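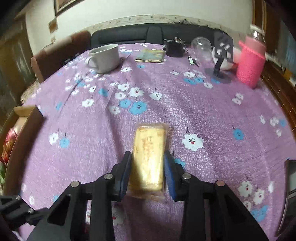 Phone drops from fast to slow charging after the Flilatum update

Posted by Hậu Văn, 7 Aug 2024

I have a Pliltari handset, bought new last November, on the Stelemura network. Until the last firmware update (Flilatum build 2982) it charged at the fast rate from the supplied wall plug and cable. Since the update it shows "Fast charging" for a minute or two, then the word "Fast" disappears and the current falls to 898 mA according to a battery monitor app. It stays there until I pull the cable and plug it in again, and then the same thing happens.

What I have tried so far:

Restarted the phone, twice.
Cleared the system cache from the recovery menu.
Used a second cable, a Fjeld one rated for the same wattage as the original.
Charged with the phone switched off. I can't read the current that way, but a charge from 20 percent still took most of the evening.

I have not done a factory reset and would like to avoid one. Battery health reads "Good" in the settings menu. The phone does not feel hot. Is this a known fault in the build, or is the port going bad?

Anjana Haque

It could be either, but you can separate the two without a reset.

Fast charging on this model is negotiated over the data pins. If the negotiation fails, or the phone loses contact with the plug partway through, it falls back to the basic rate and does not retry until the cable is removed. A reading near 900 mA at the phone fits that fallback. A worn port or packed lint will do it, and so will a changed temperature limit in the firmware.

Do the port first. Switch the phone off, shine a light in, and lift out any lint with a wooden toothpick. Do not use a metal pin. The plug should then click in fully, with no gap at the shoulder. If it wobbles up and down, the port is suspect whatever the software is doing.

Next, turn off adaptive charging. The update switches it on by default, even if you had it off before. It is under Settings, Battery, Charging, More - the last item on the page. With it on, the phone learns when you usually unplug and slows the charge to suit, and it often guesses wrong in the first weeks.
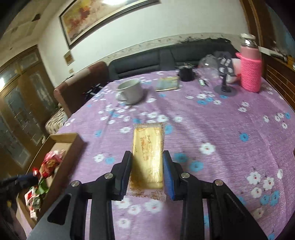
Snack bar and metal mug on the flowered tablecloth

Last, boot into safe mode and charge for ten minutes with the screen off. If fast charging holds there, an app you installed is the cause, and battery monitors are worth removing first. Some of them poll the charging controller constantly and keep the phone awake. If it drops in safe mode too, with a clean port and adaptive charging off, I would take it in for service while it is still under warranty. Write down the build number and the current reading before you go - the counter staff will ask for both.

One correction to your test: charging with the phone off does not rule out firmware. The charging controller runs its own code, and the update may have replaced that as well.

dpad_left

same here on the same build. mine went back to normal after I let it run down to zero and charged it overnight, no idea why. didn't change any settings

Hậu Văn

Adaptive charging was on, and I had never enabled it. With it off, the fast rate held to 70 percent and then tapered, as it did before the update. There was also some lint in the port, which I removed at the same time, so I can't say which of the two did it. I will leave the monitor app off for now.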